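So the blurry frames won. I've been meaning to write this up since October, and my tea is getting cold, so let's go!

Quick recap if you missed the last post: we've been training a two-arm policy to tidy beds, and I was convinced that smeared head-camera frames were poisoning it. Every time the head swings around, everything turns to soup. My plan was to throw those frames out (I even wrote a nice little filter, which I named Binley) and watch the scores climb.

They dropped. Out of 500 test runs, the filtered policy finished 179. The one trained on everything, soup included, finished 70 more than that. 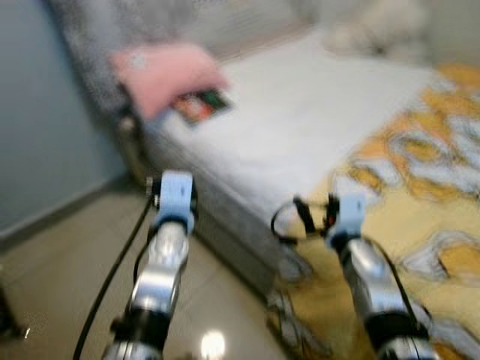 Robot Learning

Even in a frame that bad, you can still pick out both light-blue grippers, the white sheet and that yellow-orange blanket hanging down over the side. Edges are mush, but the big shapes and colors are all there, and I think that's plenty for the policy to keep track of where the bed is while the head moves. With the filter on, it had never seen a fast turn in training, so it froze up whenever one came along.

Analyn Agbayani thinks I'm only half right, and that the filter mostly hurt by cutting holes in the action sequences. Fair point! So next I'm keeping every frame's action and blanking just the picture. I have 1,020 demos to reprocess first, and the Trovar machine is slow, so give me a couple of weeks.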